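Home | Notebook | Parts | People | Search

Print this page | E-mail this page

Notebook, Vodley bench
23rd March

Sorting the jewelry task. Sólveig has the other pair of grippers and is out doing bedrooms, I have the desk and the complaints.

Where we stand: 620 demonstrations in, 399 of them kept. The rest went for the usual sins. Long pauses while somebody thinks. A finger pad peeling up at one corner and folding under on every close. Eleven minutes of a very well recorded ceiling, left hand, which I will not be attributing, although it was me.

The task as written on the card: take pieces one at a time from the pile, put them in the box, box stays open. Whoever wrote the card had never met a necklace. You pinch one bead and the whole family comes along. I spent the morning watching replays and there are at least three schools of untangling in this group, which the model will presumably average into a fourth that works for no one.

Notes on method, so we stop arguing about it by the kettle:

Bangles first. They are stiff, they hold everything else down, and one finger inside the ring with one outside is the only grasp today I'd call pleasant.

Strands: grip near an end if there is an end. If it's a closed loop, lift slowly with the right, hold the pile down with the left, wait for the slack to drop out, then move. Leif shakes. Leif's shaking gets the thing loose faster than anything I do and produces trajectories like a seismograph. Discard for now, keep in a separate folder, apologize to Leif.

Rings: bring the fingers down flat to the cloth and slide in from both sides. On a soft bedspread the cloth gathers up between the pads and you carry off a little tent with a ring on it. Opening wider before you come down helps a bit. Pressing harder does not, and I have tried it often enough to be sure.

Small charms: same as rings, with more swearing. (Audio is off. I checked.)

Cords and tassels: leave till last. They come free by themselves once the heavy stuff is gone, or they go into the box attached to something, and we count that as a success and say nothing.

On speed. The Dotau arm that has to replay all this tops out well below what a person does without thinking, so anything done at normal human pace gets stretched and the timing of the close goes mushy. Sólveig wants everyone to slow down at the source. I tried it for an hour. Moving slowly on purpose makes me move like a bad actor playing a robot, with little stops before each grasp that aren't in my normal hand at all. I would sooner stretch the replay and fix the close separately. Unresolved.

Resets. The pile must be dumped, not arranged. I looked at the starts from last week and you can tell who is tidy by nature: every strand laid in a nice curve, ring off to one side where it can be picked up without trouble. Very considerate. Useless. Pick it all up in both hands and drop it.

Pads: the textured ones on the second pair are worn smooth on one side. Thorlacius has spares in the drawer marked Nuto, for reasons lost to history. Swap both fingers when you swap one, or the ring walks sideways as you close. Also check the caps on the linkage every time you change batteries. Finger tight, then a bit.

To do: re-cut the 399 so each pick is its own segment; rename the folder still called final_final; ask whether two pieces lifted together should be labeled as one pick or two. I say one, with a flag.

Bedroom setup, both hands, box behind the pile:
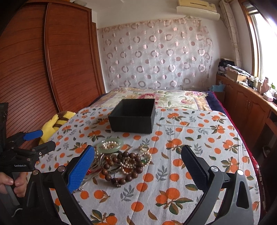 Leif Hauksdóttir wrote under this that two pieces lifted together ought to be two picks with the same start time, that the flag would be forgotten by Thursday, and that the shaking folder should be called "advanced."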